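Cómo revisar una tarea a dos brazos antes de grabarla

1. Fije los límites de velocidad en simulación igual que en el equipo real. En Pridon usamos 18 cm/s cerca de la encimera.

2. Defina la postura de espera: mano abierta, sin contacto con ningún objeto.

3. Reserve a cada brazo su lado. Solo uno entra sobre la tabla — el otro espera.

4. Repita la secuencia con 13 semillas distintas y anote cada colisión.
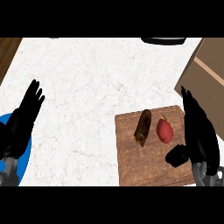
Luana Arruda

Con el pimiento y la otra hortaliza sobre la tabla, compruebe la holgura entre la pinza derecha y el pimiento antes de autorizar el cierre.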